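Chapter 4
Chores: can machines do them yet?

Before you start: write down one job you did at home on Saturday. Anything. Emptying a bin, folding a towel, putting a lid back on a jar. Keep the note, you'll need it at the end of section 4.3.

Short answer to the chapter title — some of them, some of the time. Floors, yes, more or less. Lawns, yes. Dishes, only if a person loads the machine first. Laundry, washed and dried but not picked up off the bedroom floor and not put away. Notice the pattern. The parts we've handed over are the parts where nothing has to be picked up.

Picking up is the hard bit. A hand has to arrive at the right place, open to the right width, close with the right force, and let go again when it's told to. You do this without thinking. A machine has to be given every piece of it, or shown it, many times over. 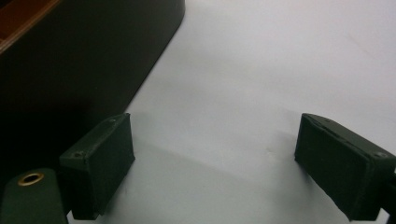
Fig. 4.1 Two gripper fingers, open, with nothing between them. Note the flat inner faces.

Two fingers is a very small hand. No thumb, no palm to speak of. Flat faces are good for boxes and books, less good for a wet spoon or a grape. Yet a great deal of chore research is done with just this kind of hand, and the results are better than you would guess. Section 4.2 looks at why.

We'll use two cases all the way through the chapter. Read these now and come back to them.

Case A: Lodier. A packing shop, small parts into trays. In March the shop ran a two-fingered arm called Ellik next to its normal bench and kept a tally. Out of 1,892 parts tried, Ellik placed 1,079 in the tray first time. The rest were dropped, missed or put in crooked. Not useless, but somebody had to stand there.

Case B: the Jokska flat. A test kitchen run by Sipos, where the machine has to clear a table after a meal. A person takes some 10 minutes. The machine took 60, and left the forks.

Why is B so much slower than A? Try to answer before reading on. Hints: how many kinds of object, how well the machine knows where they are, what happens when one breaks.

A word on the word "yet". Newspapers like it, and so do people with something to sell. In this chapter it means one thing only — the job gets done, start to finish, in a room that hasnt been tidied up for the machine first. By that test Ellik does not pass, and niether does the table clearer.

4.1 What counts as a chore

Start with your note from Saturday. Break the job into steps, and put a tick by each step where something has to be gripped.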